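Dye notebook, August, Grenolton workshop, morning
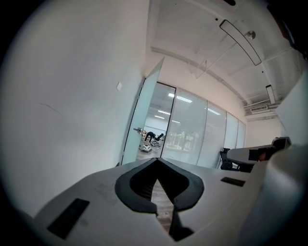 Does weld really need chalk in the pot to give a strong yellow?
Chalk makes a big difference with our water, which is very soft, and a small spoonful was enough to take the colour from pale straw to proper lemon.

I'd read this in three different places and never bothered to try it side by side. So glad I did! Two pots, same weld, same wool, same alum mordant, chalk in one only. The skein from the chalk pot is so bright it makes the other one look like old string (a nice old string, mind you, and I'm keeping it for the sample book).

Details before I forget. Alum at 15 per cent of the dry weight of wool, mordanted overnight and left to cool in the pot. Weld chopped and soaked first, then brought up slowly to 80 degrees and held there for an hour. Last time I let it get hotter and the yellow went brownish, so please watch the thermometer if you take over a pot from me. The cheap one reads low. Use the one with the glass stem.

Wool was the Kaso two-ply for both pots. It takes up dye evenly and doesn't felt if you leave it alone, though it does hold on to spinning oil, so scour it twice. I tried one small skein scoured once and it came out patchy near the ties.

Madder next. The Gündoğdu root has arrived and it smells wonderful, sort of earthy and sweet. Ground finer than the last lot, so put it in a bag or you will be picking bits out of the wool for days. First dip gave a warm brick red at 60 degrees, second dip from the same bath a soft coral, and there was still enough left for a peach. I love a bath that keeps giving.

Bulari order: 13 skeins, all to be yellow or coral, matched as closely as we can. I think we should do all the yellows in the big pot in one go. Two batches never match, whatever the recipe says.

Yarn on the shelf comes to 3,000 grams, enough for the order plus tests, but not if anyone starts another blanket.

Still to try:
Weld over the peach madder, for an orange
A dip in iron water on the dull yellow skein, very short
Washing soda in place of chalk, same amounts
Light test for both yellows, half of each strip under card on the south windowsill

Labels: pencil on the cloth tags please, the pen ran again. Chalk is down to the last bag.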